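Home | Columns | Gardens | Letters | About

Let the nature strip grow

I love a weedy nature strip! Ours in Vikbridge runs past 21 houses, and last December my neighbour Ramesh Singhal and I stopped mowing our bit of it. Within two months we had native bluebells, a blue-tongue lizard and more bees than I've seen since I was a kid. 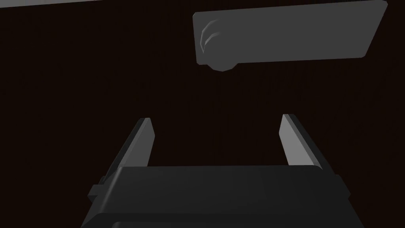 What the council could do

Change one rule. Right now you need a permit for anything over knee height – 653 households applied last year, and plenty are still waiting. Let people plant first and fix the sight lines at corners later.

Kosier Street did it without asking and it's glorious, all wallaby grass and paper daisies, with kids crouched in it after school. 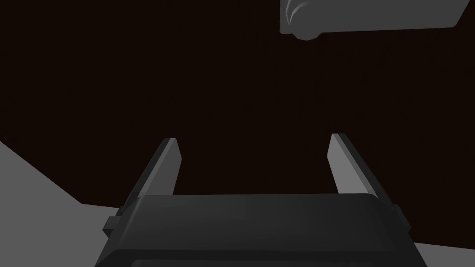
And it's cheap. My whole patch cost less than a mower service, and I get my Saturday-style lie-ins back (bliss). Give it a go this autumn!

Comments

Kashyap: Ours is pure kikuyu. Where do I even start?

Bev: Watch the ticks, please.

Contact | Copyright Vikbridge Columns | Back to top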